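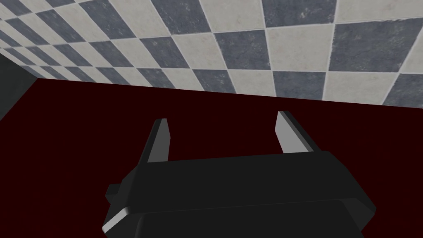
Grout colour on a checkerboard splashback -- one grout or two?

tilt_and_set
Re-tiling behind the bench in a rental unit on Haverford. Grey and off-white squares, 2 mm joints. The owner wants a mid-grey grout throughout. I'd rather go light, as the dark stuff shows every uneven joint. Opinions?

Eimear Daly
Mid-grey. Light grout behind a cooktop goes yellow inside a year unless it's epoxy. Your joints should be even enough that it doesn't matter.

zindale_reno
Disagree. Cement grout with a penetrating sealer holds up fine. I did mine in April of last year in off-white and have resealed it once. Colour hasn't shifted.
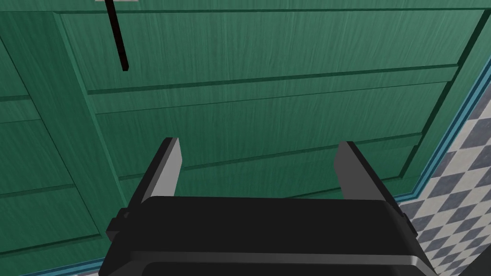 2 min read

tilt_and_set
Should have mentioned the doors are staying. They're green, so the grout has to sit beside that as well. Substrate is cement board, primed. Adhesive had 28 hours before I touched it.

Eimear Daly
With green I'd stay neutral grey, nothing with brown in it. Mix a small batch, let it cure on an offcut, then hold it against a door. Wet grout tells you nothing about final colour.

furkirmont_dave
Epoxy is overkill in a rental. The owner is paying $800 for labour and won't thank you for doubling it. Also, 2 mm joints want unsanded.

zindale_reno
Unsanded, yes, if it's a glazed tile. It will scratch otherwise. Still say off-white.

Eimear Daly
How often do tenants reseal anything? You look after your own kitchen. That's a different maintenance schedule.

zindale_reno
Fair point on the tenants. I withdraw the sealer argument, but the epoxy would settle it in either colour.

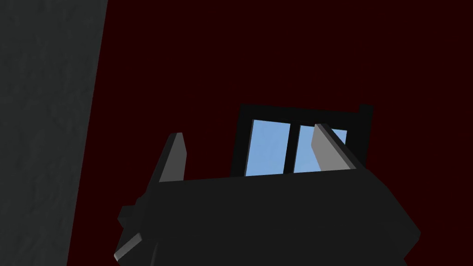
tilt_and_set
Going with mid-grey unsanded, two coats of sealer -- the owner signed off on the test piece. Silicone in the corner and along the bench, colour-matched. I'll leave the leftover bag under the sink for patching.

furkirmont_dave
Tape both sides before you run the silicone. Pull it while the bead is still wet.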